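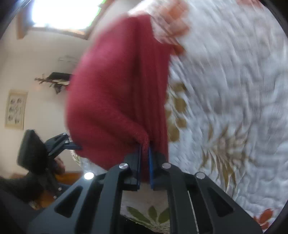 Red ribbed knit over the flowered bedspread, January

Posted in January by the Pavell house blog

We spent one evening going through the winter knits and bedding before the drawers were changed over. Everything got folded on the bed in the back bedroom at Pavell. The bed is the only flat surface in the house wide enough for a sweater with both sleeves out, and the quilted spread keeps the knit from sliding while you work on it. These are notes on how we fold and where things go afterward.

Ribbed edges are the part to watch. If a rib dries or sits curled, it stays curled, and pressing it flat later takes steam and patience. We turn the ribbing out flat first and then fold the rest to match. Nothing knitted goes on a hanger in this house. Two of the older cardigans were hung for a season and the shoulders never came back. 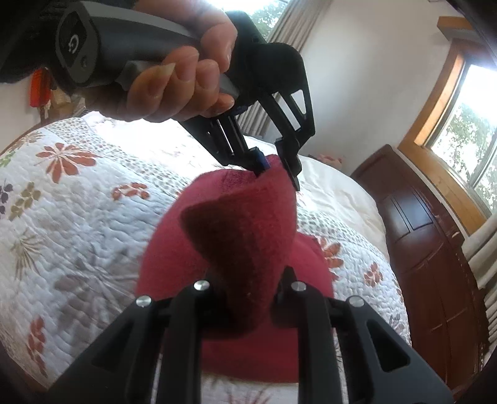
Thick fabric needs a different fold from thin fabric. Thirds work better than quarters, and the stack stays lower in the drawer. It helps to start from one raised point along the top edge, the way the dark red fabric is being lifted to a peak here, and let the rest settle under it before you straighten the sides. The soft fuzz along that edge picks up lint from anything pale, so reds are stored with reds. The Tultero drawers are shallow and take 13 folded pieces each if the stacks are kept even. Anything over that goes in the chest on the landing.

We wash dark reds alone the first two times, cold, inside out. After that they go in with the browns. The big wash at the start of the month took three loads and ran until almost 9 p.m.

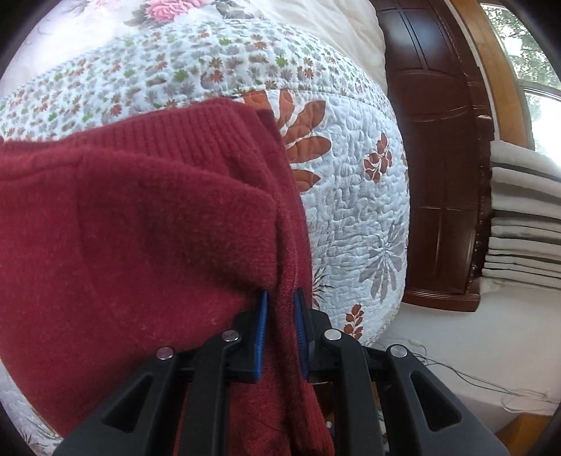
Filed under: Bedroom / Knitwear / Storage

Soft burgundy knit with a little pilling and some lint on the surface. Pilling like this comes off with a comb, worked in one direction with the sweater lying flat. Do it before folding. Start away from the ribbed band and go lightly near any seams.

The storage bags are the Skukumex ones in the large size, 70 cm across. One bag holds two heavy sweaters or three light ones. We put a cedar block in each and write the contents on a strip of masking tape on the outside. The wool blankets from Omerović are still to be done and will get their own page.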